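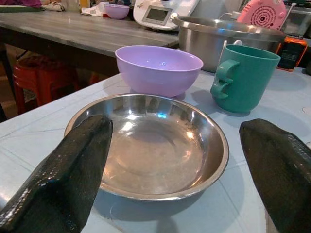
When will the second series of Tramance be shown?

The second series begins on Thu 2 September at 9pm. One episode will be released each week, and every episode will stay available to subscribers for the whole of the run.

How many episodes are there?

The second series has eight episodes. The first had six. Running times vary, and the opening episode is the longest at 94 minutes. It will be shown without a break.

Do I need to have seen the first series?

Viewers who are new to the programme are advised to begin with the first series. The story of the Le Roux family continues directly from its final episode, and the earlier events are not explained again at length. A short recap is provided before episode one and may be skipped.

Where can I watch the first series?

All six episodes are available in the Drama section of the Storkum service. They will remain there until the end of December. The Plekance channel will also repeat them in pairs on three consecutive evenings before the new series starts. Times are given in the channel's listings.

Is the programme included in my subscription?

Tramance is included in the Standard and Family plans. Subscribers on the Basic plan may watch the first episode of each series free of charge, but must change plan to see the remainder. A change of plan takes effect at once and the difference in price is added to the next bill.

Can I download episodes to watch later?

Episodes may be downloaded to a phone or tablet on the Standard and Family plans. A downloaded episode may be kept for up to 39 days, after which it is removed from the device. It may be downloaded again while the series remains available. Downloads are not offered on televisions or games consoles.

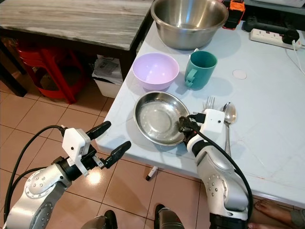

A shallow stainless steel plate on a light grey tabletop.

Are subtitles and audio description provided?

English subtitles are provided for every episode from the time of release. Audio description for the first series is complete. For the second series it will be added within two days of each episode being shown. A signed version is planned for later in the year and its date will be given on this page.

Some scenes are in French. Why do I see no translation?

Translated lines are shown automatically on most devices. If they do not appear, open the playback menu, choose Subtitles and select "English (translated scenes only)". Viewers who use full English subtitles will see these lines as part of the normal text.

Is the series suitable for children?

Tramance is intended for viewers aged 15 and over. It contains strong language and occasional violence. Parents and guardians can restrict access by setting a PIN under Account, then Viewing Controls. The PIN must be entered each time a restricted programme is played, including downloaded episodes.

Will there be a preview screening?

A preview of the first episode will be held for subscribers before the series begins. There are 500 seats, which will be allotted by ballot. Each successful applicant will receive two tickets. Entry to the ballot is through the Events page of your account and only one entry is accepted per household. Tickets may not be sold or passed to another person.

Has a third series been confirmed?

No decision has been made on a third series. Any announcement will be published in the News section of this site. The company cannot comment on reports that appear elsewhere.

May I send in a script or a story idea?

The company does not accept scripts, outlines or story ideas from members of the public. Material sent by post or email will be returned or deleted unread. Writers who are represented by an agent should ask the agent to contact the drama department.

How can I report a fault with an episode?

Please use the Report a Fault form in the Help section. State the episode number, the type of device and the point at which the fault occurred. Replies are normally sent within three working days. Questions on billing should be sent through the Payments form, as they are dealt with by a separate team.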